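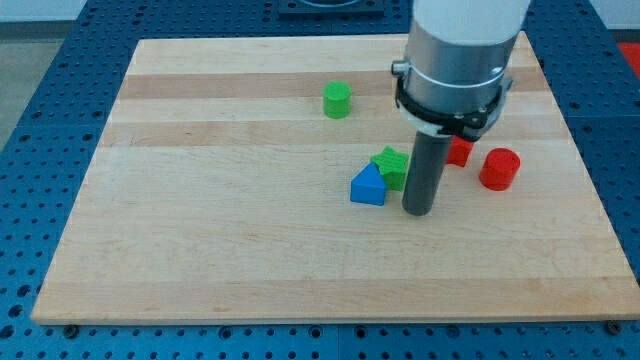 The Oltwood board with the pushing rod fitted, and five of the blocks in play.

Dorkavetti Oltwood Pushing Kit: what you get and how it works in use

July 9, 2023
By Hae-won Yeo

The Oltwood is a tabletop kit for people who want a robot arm to push things about. It has a maple board, a plain rod that goes on the end of the arm, a clamp collar to hold the rod, and a bag of small coloured blocks. There is no gripper and nothing to wire up. Dorkavetti has sold it since November 2022, and we have had one bolted down in the back lab for most of that time.

The board

The board is made of maple strips laid side by side. Most are pale and one or two are noticeably darker, and the pattern varies from board to board. If you are using an overhead camera to find the blocks, take your background picture from your own board. Seung-woo Oh tried using the one from Dorkavetti's set-up guide and spent a morning wondering why the software kept finding a block along the dark strip.

It bolts down at the corners and will go on most perforated tables. Ours sits on a blue one. Four bolts are supplied, with dark heads. Do them up by hand first, push the board square, then tighten. The surface is oiled and not varnished, and the blocks slide on it evenly enough. After a few weeks of steady use ours had picked up a faint polish near the middle and the blocks moved a little more easily there. A light wipe with the oil that comes in the box evened it out.

Spare boards can be ordered separately.

The rod and collar

The rod is dark grey with a rounded bottom end. It points straight down from the collar, which is black and fits round the end housing of the arm. Collars come in two sizes, so measure your arm before ordering. The wrong size can be sent back, but we waited 12 days for the swap.

Setting the height is the fiddly part. If the rod is too low it drags on the wood, and if it is too high it rides up over the shorter blocks. The guide says to lower it onto a sheet of card and pull the card out. This works. Check it again after any knock, and check it at all four corners of the board, not only in the middle — a table that looks level may not be.

The collar is quite wide. With an overhead camera it will hide whatever is right beside the rod, particularly blocks on the far side from the lens. We moved our camera further to one side and lost sight of fewer blocks, though it still happens. A slimmer collar would help a lot, and Dorkavetti tells us one is planned but gives no date.

The blocks

The standard bag has cylinders, cubes, stars and triangular prisms in red, green and blue. They are small and squat and stay upright when pushed slowly. The cylinders are the easiest to start with, as they behave the same from every side. Cubes turn if you catch them off centre. The stars are the hardest of the lot. The rod can slip into the gap between two points and carry the block well, or it can catch the tip of a point and spin it round. Two shapes pressed together are harder again, and separating a star from a prism is now one of our regular test tasks.

The colours are strong and easy to tell apart under ordinary room lighting. The tops can shine a bit under a direct lamp. Nam-gil Song put a paper shade over ours and had no more trouble.

Software

The kit comes with a licence for Rendero, which handles the camera set-up and keeps a log of each push. It is simple to install and the calibration pages are clear. The logs are plain text files. We recorded 2903 pushes over our main trial and none of the files were damaged. The built-in task list is short: move a block to a point, separate two blocks, gather by colour, make a line. You can add your own, but the editor is slow, and there is no undo. Save often.

Speed can be set anywhere up to a fixed limit. We ran most jobs well below it. At the top setting the cylinders tip over.

What we liked

Very little can break. The rod has no moving parts and the blocks are cheap to replace. A new student, Jin-sol Yoo, had it running by herself on the first afternoon.

What we did not like

The collar width, as above. The blocks are sold only in full bags, so losing one star means buying the lot. The printed guide has small type and leaves out the collar measurements, which are only on the website.

Price and ordering

The full kit is 1363 euros with one collar, one bag of blocks and a year of Rendero. The board, rod and collar without software are sold as a separate set. The arm, camera and table are not included in either. The rod is rated for 400 hours of contact before the tip should be checked for wear.

Orders go through Dorkavetti directly. For schools and teaching labs, ask for Gil-soo Oh, who can arrange a loan kit for one term.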